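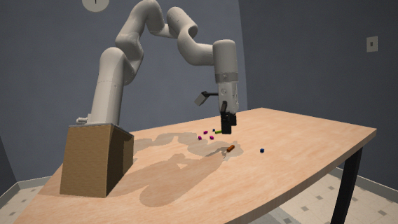 Page last changed: March 2025

Looking after a small bench arm and its gripper

These notes cover an arm with a two-finger gripper, bolted to a plate on a pedestal at one end of a table. They were written for the Udby workshop, where Liv Rønning and I share the upkeep, but most of it applies to any arm of this size. Where your manual says something different, follow the manual.

Before you touch anything

Park the arm with the gripper hanging straight down over the middle of the table and well clear of the top. Press the stop, switch off at the controller and wait until the lights are out. Some arms sag a little when the brakes come on, so keep your hands out from under the wrist until it has settled. If you need to take the gripper off, put a folded towel under it first. Dropped on wood it leaves a dent, and dropped on tile it may well need a new finger.

The pedestal and plate

Most of what people put down to a bad arm is a loose base. Take hold of the lowest section with both hands and rock it gently. There should be no movement between the arm and the plate, or between the plate and the block. If there is, slacken all the bolts a quarter turn, then tighten them a little at a time, working corner to corner. Don't do one up fully and move on to the next, as this pulls the plate over to one side.

Wooden pedestals shrink when the heating is on. We check ours in November and again in April. The first winter we lost a good deal of time to picks that were slightly off, and it was the bolts into the wood every time. Wide washers cured it.

Check the connector by the foot of the arm while you are down there. It should be pushed fully home and the cable should have a bit of slack. Tie the cable to the pedestal and leave the arm itself alone, or the tie will tug when the base turns.

Cleaning the arm

Use a soft cloth wrung out in warm water with a drop of washing-up liquid. Wipe away from the seams. Never spray anything straight on to the joints, and keep solvents off pale covers, which go yellow and sticky. A dry paintbrush gets dust out of the screw heads. We use a Flondeck one-inch brush kept only for this job.

Screws in the covers can work loose with vibration. Nip them up by hand with the short end of the key. They go into thin threads and will strip if you lean on them.
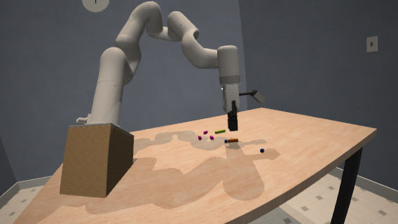
Finger pads need more attention than anything else on the machine. Dust from painted or dyed pieces builds up on them, and then small cylinders start to roll out of the grip. Wipe the pads with a barely damp cloth at the start of each day and let them dry before use. Change them when the surface looks shiny. A set lasted us 1,615 cycles on rough wooden parts and nearly 2,000 on smooth ones, so keep a tally for your own work and order before you need them. Ours come from Brivik and take a week to arrive.

To change a pad, peel from the tip, clean off the old glue with a plastic scraper and press the new one down hard. Leave it 30 minutes before closing the fingers on anything. Then close them slowly with nothing between and look from the side. The two faces should meet along their whole length. If they touch at the tip only, one pad is sitting on a lump of old glue.

Checking the position

Do this after moving the pedestal, changing fingers or any sort of knock. Mark a small pencil cross on the table and teach the arm to stop just above it. Send it away, bring it back, and look again. Repeat from the other side. If it comes back to the same place but that place is wrong, teach the point again. If it lands somewhere different each time, go back to the base bolts.

Use a few loose pieces for the last test, and mix them: something short and blocky, something long that rolls. Lay the long ones at different angles. A gripper that is slightly twisted will cope with cubes all day and then miss a cylinder lying across it.

Shadows

If you use a camera to find the parts, look at the tabletop with the arm in its working position. The arm throws a wide shadow, and dark pieces inside it can be missed. Move the lamp before you start altering settings. A second lamp from the other side usually does the trick. We got a plain clamp one from Grigaitė for this.

Keep a notebook by the controller. Write down the job and the cycle count. Our last entry is "base bolts, 344, all tight, LR".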